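Home Kitchen Basics, Evening Course
Handout for session 3: A place for everything on the counter
Prepared by Arsalan Mirani

Welcome back, everyone, and thank you for bringing in your sketches of your own counters last time. I took them all home and read every one with a cup of tea, and I have to say I enjoyed them very much (some of you have a real gift for drawing toasters). Several of you asked for tonight's material in writing, so I have put down most of what we will talk about, along with a few things we probably won't get to.

Where we left off

In session 2 we sorted everything that lives on the counter by how often it gets used. Please keep that list handy. Things used daily get the front of the counter, things used weekly go toward the back, and anything you had to think hard about belongs in a cupboard. Zachary Carrier asked whether a waffle iron used every other weekend counts as weekly. I said yes at the time, but having thought it over I would put it in the cupboard, Zachary, and I hope you will forgive me!

Zones

I like to work with zones, and by that I only mean that things used together should stand together. The drinks zone has the mugs and whatever you make your coffee or tea with. The drying zone has the rack and enough free space beside it to set down a wet pot. The heat zone is the toaster oven or the stove, and it needs a clear landing spot next to it, because you will come out of there with something hot in both hands and you'll want to put it down right away.

My mother kept her bread box in the heat zone for years, and the bread was always stale by the second day. She blamed the bakery.

Plates and racks

A rack with upright pegs lets plates stand on edge so the water can run off and air can reach both sides. Leave a slot open between plates if you have the room. Large plates go toward the back, where they won't shade the small ones, and bowls should lean forward a little so they don't hold a puddle. If your rack is wood, wipe it down at the end of the day and let it dry out fully now and then. A little food-safe mineral oil once in a while does it good, too.

Mugs

A mug stand takes up less of the counter than a row of mugs, and it keeps the rims off the surface. Buy one with a good wide base. Hang the heavier mugs low, and put them on opposite sides so the stand stays balanced.

Produce on the counter

A woven tray is lovely for fruit and vegetables that will be eaten soon, and it is easy to carry to the table. Line it with a cloth if you are setting down anything damp, and shake the crumbs and bits of husk out over the sink afterward.

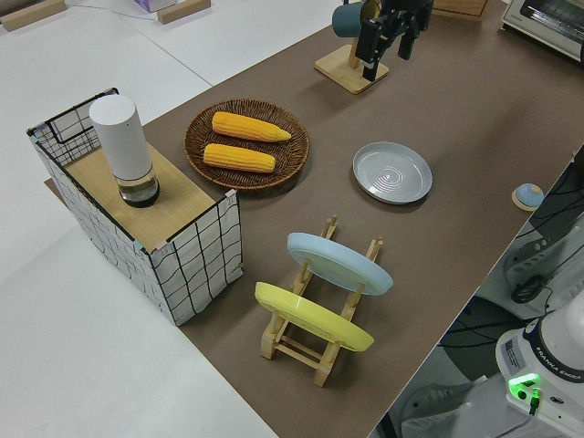
Should corn on the cob be kept on the counter or in the refrigerator?

Fresh corn keeps best in the refrigerator, in its husk, and it tastes sweetest if you eat it within a day or two. Bring it out when you are ready to cook. Ears that have already been husked should be wrapped well and used soon.

For next time

Please rearrange one zone at home, only one, and live with it until we meet again. Write down each time you reach for something and find it isn't where your hand expected it to be. Bring your notes, and bring a dish towel as well, since we will be washing up together.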